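Zhiqiang Lu
29 July 2025

1/ Today I continue with the small laundry corner in our flat in Hillholm. Some of you asked how I fold towels when there is no table. I use the flat white top and nothing else.
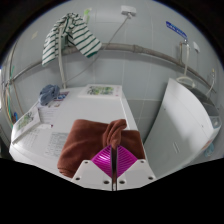

2/ First rule for me is one kind at a time. The brown ones go first because they are the thickest, and after them the pile looks less terrible.

3/ I fold in half the long way, then in three. My mother folded in four, but our shelf is not so deep and the door did not close.

4/ If the middle makes a bunch, I open it again and pull from two corners. Pressing with the hand does not help, the bunch only moves to another side.

5/ Onyekachi Usman asked about the panels with leaves on them. I like this kind of print, green and gray, it is quiet for the eyes. But I should find them another place, they eat the space for folding.

6/ Gray-blue cloths I leave for the end. They are for cleaning, so I don't fold them so nicely. Sometimes I only roll them.

7/ I wanted to buy a folding table from the shop in Walludthorpe. It costs 129 and it is 56 cm wide. I measured two times and it will stop the door. So no table.

8/ In August I want to put one shelf on the wall, for the towels only. If somebody has a shelf in a rented flat without big holes in the wall, please write me how you did it.

9/ Onyekachi says hooks are enough. For small towels maybe yes. For the bath ones I am not sure, they hang down too far.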